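Dedley Menswear Notes: Data Card

Hello, and thanks for stopping by. Dedley is a small collection of written notes on men's clothes: what they are made of, how they are cut, how they fit a real person, and how they hold up after a winter or two in somebody's closet. It started as a shared spreadsheet between Mercy Masanja and Heledd Edwards, who had both gotten tired of store listings that say "slim" on one page and "regular" on the next for the very same pair of pants. It has grown a good deal since then, and it seemed time to write down how it works.

Last updated: Tuesday, December 23, 2025

What you get

There are 361 garment records in this release. Each one is a row in garments.csv, with a matching text file in the notes folder that holds the longer comments. Shirts make up the biggest share, then pants, then jackets, with a handful of overcoats that Trefor Rosser was kind enough to bring down from his attic. 51 of the records also have a second set of notes written after a year of wear, and if you only have time to read a little, please read those. They are the part we are proudest of.
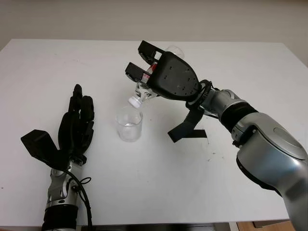
The long comments are free text, and we have left them pretty much as people wrote them. Heledd writes in full paragraphs and will happily spend a page on a collar. Trefor writes things like "good coat, heavy, pockets too high." Both are useful in their own way, and we decided early on that we would not iron them into one style. Spelling has been fixed, and that is all.

The columns

garment_id: a short code, never reused, even when a record is withdrawn.
type: shirt, pants, jacket, overcoat or other. Overshirts go under jacket, after a long and fairly heated talk.
maker: as printed on the label. Clivar and Caputo come up a lot, mainly on account of Jeanie Leckie's closet.
label_size: exactly what the label says, including letters, numbers, or both.
chest, waist, length, sleeve: measured flat, in inches, garment buttoned or zipped.
fiber: from the care label. If the label is gone, this is left blank. Please don't guess from the feel of it -- we tried that, and we were wrong about a "wool" scarf for months.
fit_note: one line from the person who wore it.
wear_note: the later comment, where we have one.

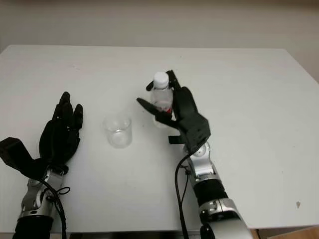

How the measuring is done

Lay the garment flat, smooth it out with your hands without stretching it, and measure twice. If your 2 readings don't agree, take a third and write down the middle one. Chest is taken straight across just under the armholes. Waist on pants is taken along the top of the band, then doubled. Sleeve runs from the shoulder seam to the end of the cuff, and on raglan sleeves it runs from the center of the back of the neck, with an "R" after the number so that nobody compares the wrong things.

Knits are the hard ones. A heavy sweater can grow or shrink depending on how firmly you pat it down, so treat those numbers with a bit of kindness. Eluned Jarman, who sewed alterations for years before she joined us, checked every knit record herself and changed quite a few.
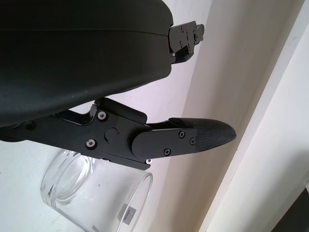 She also talked us into recording whether a garment had been altered before it was measured, and I wish we had listened sooner. A pair of hemmed pants tells you very little about what the maker sent out the door. Altered pieces now have an "A" in the flags column. For the oldest records we had to ask people to remember, so a missing "A" there means "as far as we know."

What it is good for

We have mostly used it to answer everyday questions. How much does a medium shirt vary from one maker to the next? Do people who call a jacket "boxy" mean the chest or the length? (Mostly the length, to my surprise.) Jeanie used an early copy to plan her stall at the January clothing swap, and she grouped the rails by measured chest instead of by label, which saved a lot of trips to the fitting corner.

It would also suit a small class project, or anyone building a size helper for a secondhand shop.

What it is not so good for

Please don't treat it as a picture of what men in general wear. It comes from a small circle of friends and neighbors who like plain, sturdy clothes, and it shows. There is almost no sportswear, very little formal wear, and more navy blue than any healthy collection should have. Sizes at both ends of the range are thin on the ground. Prices are left out completely, as half of these things were bought used or handed down.

Known problems

The Domance shirts were entered in centimeters at first. They have been converted, but the rounding is coarser than in the other rows.
2 jackets share the same fit note, word for word. Mercy swears they really are that alike.
Some wear notes mention repairs that aren't marked anywhere else.

Sending us records

We would love more, overcoats and odd sizes most of all. Fill in a copy of blank_row.csv, add a text file with as many or as few words as you like, and send the pair along together. One of us reads each one and may write back with a question, usually about sleeves.

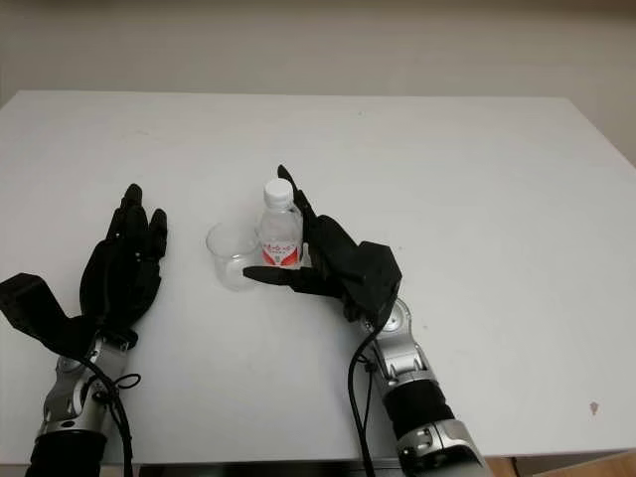

Water bottle and clear plastic cup on a white table.

Use and credit

The records and notes are free to use, share and change for any purpose, so long as you name the Dedley notes as the source. If you fix something, send the fix back to us and we'll fold it into the next release. Contributors who asked to be listed are in people.txt, in the order they joined.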